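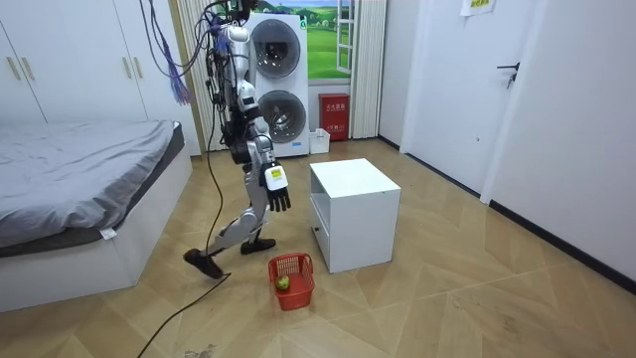

I've spent most of my working life selling bedding, and I still get a bit giddy when a small bedroom comes together, so forgive me if I gush! From October, Griltton is opening a spare room display at our Whitelaw shop, and I'd love you to come and poke about in it. I wanted a room that earns its keep, so the washer and dryer are stacked against the back wall between beige pleated curtains, with a tall white wardrobe by the bed. The grey fitted sheet is pulled nice and smooth – my favourite job of the morning.

We've put aside 500 Tridau fitted sheets for the launch, and you can have up to 50 per cent off when you buy 2. Our sister shop in Plaltitz joins in the following week with the same offer.

Bring your room measurements and I'll happily talk storage with you until the kettle's boiled twice. Doors open at 10am and there's parking round the back.

Dwight Bergeron, owner, Griltton
Press enquiries: please ask for me at the Whitelaw shop.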